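Gripper swap thread, because I finally have the Duditz two-finger and the Vaněk soft cup on the bench in the same month and I am way too happy about it.

Same arm, same controller, same job for both: pick ping-pong balls off the mat, drop them in the tub. 70 picks each, 28 of those from the far corners where the reach gets ugly.

Duditz first.

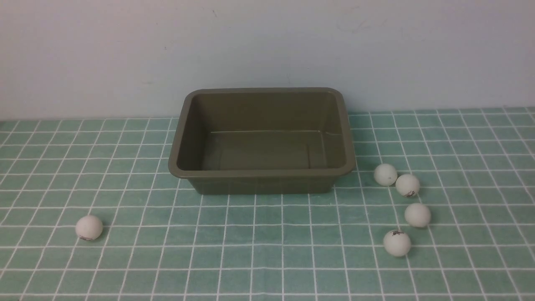
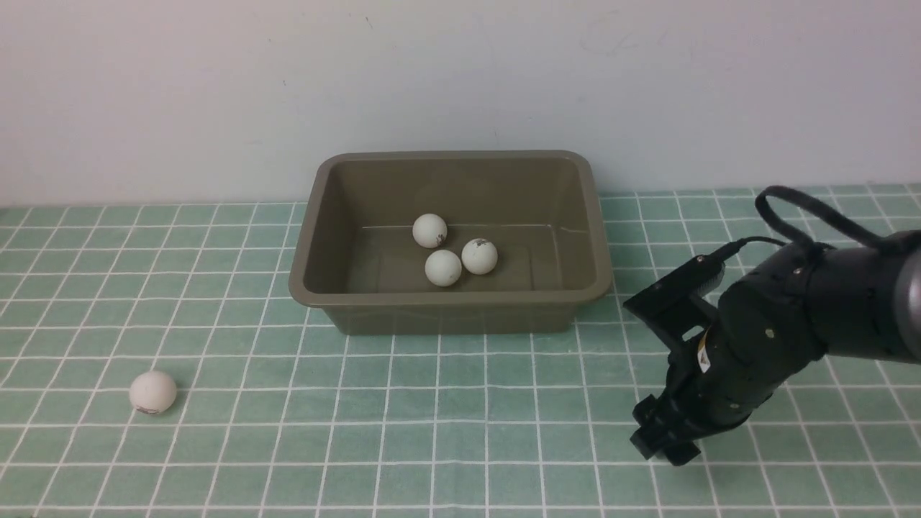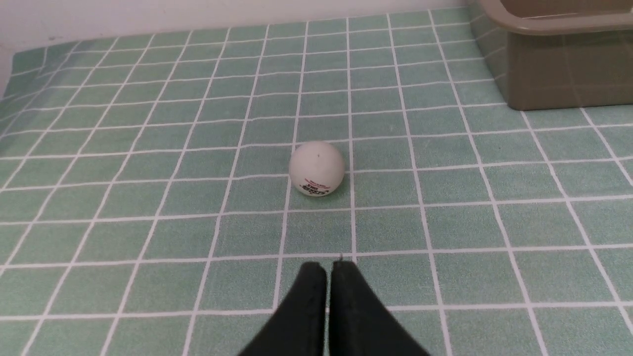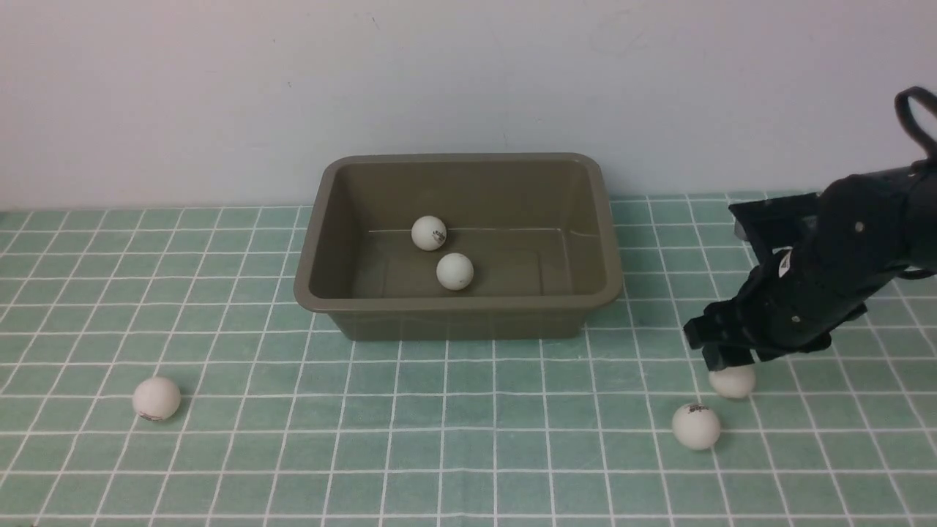 The thing I keep coming back to with the Duditz is how little I had to fuss with force settings. I ran it at the stock value in April and never touched it again! Where it does need help is when two balls sit close together, like the pair on the right in the last shot - the open fingers want to nudge the neighbor, so I now come in a bit rotated and close slower. Nearly every miss I logged was that.

Soft cup: gorgeous on a single ball, zero rotation needed, very quiet. But the seal gets moody on anything with a seam or a scuff, and it adds 700 grams with the pump bracket, so the wrist feels it on long reaches.

Controller is still the Grema one. I bumped the loop rate and the approach got noticeably smoother with both tools. Should have done that ages ago.

Wrist camera exposure: lock it. Auto kept hunting over white balls and my center estimates wandered by 2 mm.

Next up is the Cledham three-finger, if the adapter plate fits (the bolt pattern on the drawing and the one on the website disagree, fun). If you've mounted one on a small arm, tell me which drawing you trusted!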